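Madar Household Tidying Project
Flelden Student Robotics Club
Progress report to the Funasico Small Grants Program, second period

Status in one line: behind on the arm, ahead on the data, level on the money.

1. What we said we would do

The application promised that by the end of February the club would have a working routine for recording pick-and-place demonstrations, a first set of 715 usable recordings, and a trained policy running on the Alcantara arm in the school workshop. Two of those three have happened. Readers who have funded student robotics before will already have guessed which one hasn't.

2. Recording

The routine works. A student holds the gripper, picks up one object, puts it down somewhere sensible, and stops. Then the student does it again with something else. It is dull work, and the members who joined to build a fighting robot have been very patient with it.

We reached 715 usable recordings with a week to spare. "Usable" means that the object stays in view until the fingers close, that the fingers close on the object that was named at the start, and that the person recording doesn't change their mind halfway. The last rule came in after the first period's review, when we discovered how often teenagers change their mind halfway. A further 92 recordings were rejected and have been kept in a separate folder. One of our seniors wants to train on the rejects alone and see what comes out. This has been approved as long as it stays off the real arm.

The first period's recordings were all made on a bare workshop bench under the same ceiling light, and your reviewer asked, fairly, whether our robot was intended for people who live on benches. We moved the sessions into homes. The current task is sorting small things on and around a bed: toy food, small containers, and an open storage box that we tip over at different angles so the policy can't simply memorize where the rim is. Soft surfaces turned out to be harder than hard ones. The mattress gives when you press on it, and a student who lowers the gripper the way they learned to at the bench will push the object down into the bedding and then chase it.

The toy grapes are the most recorded object in the set. They are lumpy enough to forgive a poor grip, and beginners ask for them by name. Flat and see-through things are at the other end of the list. A translucent orange plastic lid has to be taken by its edge at a tilt, and the software that labels our recordings has trouble deciding where a see-through object stops and the bedspread begins. We have been correcting those labels by hand, which has done wonders for attendance at the other club that meets at the same time.

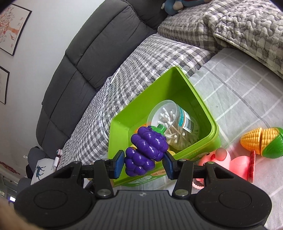
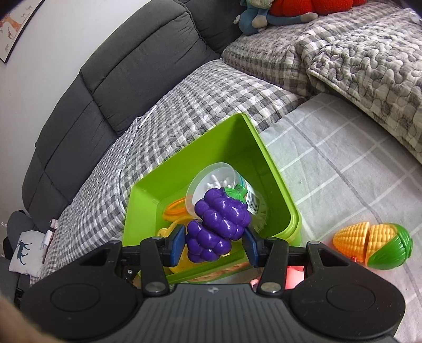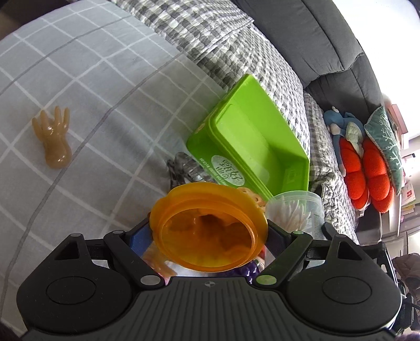
Delphine Krastev
Faculty Adviser, Flelden Student Robotics Club

3. Training

The policy has been trained on the full set, twice. The first attempt finished overnight and produced a model that was extremely confident and would go for the green box whatever it was asked to pick up. The students traced this to a labeling script that had swapped the target and the container in one batch. They found it themselves, in an afternoon, with very little help from me and a great deal of shouting. I count this as the best afternoon of the project so far, although it doesn't correspond to any line in the work plan.

The second model behaves better. In replay, on held-out recordings, it picks the correct object in most cases and the correct spot on the object in rather fewer. We have agreed not to quote a percentage until it has been tried on hardware for 100 attempts in a row with the same scoring sheet. The scoring sheet exists. It is very handsome.

4. The arm

The Alcantara arm arrived with a wrist plate that doesn't match the mounting holes on our gripper. The students drew an adapter, printed it, and broke it. They drew a thicker adapter, printed it, and found that the thicker one kept the wrist joint from turning all the way. Version three is aluminum and is being cut by the vocational metal shop across the parking lot, where we have joined the line behind a set of bleacher brackets.

Until it comes back, the arm waves at visitors on request. I mention this because the parent newsletter called it "operational," and I would prefer that you heard the less exciting version from me.

5. Money

Spending is within the approved budget. We bought 2 replacement sets of finger pads, storage drives, and a quantity of plastic food that the school office queried and then paid for. The travel line is untouched, as our sessions are within walking distance of school. We would like to move part of it to cover the aluminum adapter and one spare. A revised budget sheet is attached, and we'd be grateful for an answer before the metal shop sends its bill.

6. Changes we are asking for

Please move the hardware demonstration to the end of the next period. All other dates can stay where they are.

We would also like to drop the "fold a towel" task from the work plan. It was added to the application late one evening by a unanimous vote of people who had never tried to fold a towel with two fingers. In its place we propose "pick up a lid and put it on the container it belongs to," for which we already have some of the recordings.

7. Next period

Mount the gripper when the adapter arrives. Run the 100 attempts. Record another batch in a kitchen, with the homeowner's permission already in hand. Recruit younger members, as most of our steadiest hands graduate this year and the arm will outlast them at the school.

Recording sessions are held on Sunday afternoons, and program staff are welcome at any of them. Visitors will be given a turn with the grapes.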